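The Bowl by the Door, and Other Places Things Go to Wait

By Hamish Ogilvie

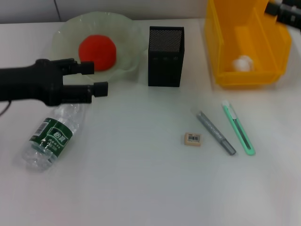

Why do small containers fill up with the wrong things?
They get bought before anyone has decided what goes in them, and an open top is an invitation to whoever walks past with a full hand.

I own a pen holder that has held, in the years I've had it, a tape measure, three birthday candles, a dental appointment and very few pens. The pens live in a mug. The mug was a gift, and the coffee lives elsewhere too.

In April I took this problem to Ruaridh MacAulay, who tidies other people's desks for a living from a second-floor office in Mitport. His own desk was clean enough to make me put my bag on the floor. MacAulay sorts with whatever is in reach: a mesh pen holder, a yellow plastic bin with a low compartment in front, a pale green bowl with a wavy rim that looks borrowed from a fruit salad. He has strong feelings about all of them.

"The bowl is a liar," he told me. "It's wide and shallow, so you can see everything in it, so you believe you know what you own."

My bowl at home, by the front door, contained 167 objects when I tipped it out on a Tuesday evening. I counted because MacAulay makes his clients count. Fifteen were keys. I have two doors.

The mesh pen holder, he says, has the opposite trouble. It's tall and narrow, and anything shorter than a pencil goes to the bottom and stays there until you move house. He recommends turning it over once a month above a sheet of newspaper. I tried it and recovered a very old cough drop, which I did not keep, and an eraser, which I did.

Bins with an open front get his grudging respect. You can reach in without lifting anything off the top, and a divider stops the batteries from getting in with the string. His former business partner, Riku Murakami, won't have them in the house. Murakami believes in lids and labels, and the two of them haven't shared an office since a disagreement over a drawer at a dental practice in Laing. Both men told me about the drawer at length. I still couldn't say who was right.

Then there is the matter of the soft little balls. Every home with a child, a cat or a craft cupboard has them, fuzzy ones in red or white, and they belong to no category known to the storage trade. MacAulay gives them a bowl of their own. Murakami gives them away. I have been putting mine in the pen holder, where there's room.

I went back to the front door with a bin of my own, bought for the purpose, and moved everything across. It took most of an evening. The bowl stayed empty until breakfast, when I came down and found a key in it.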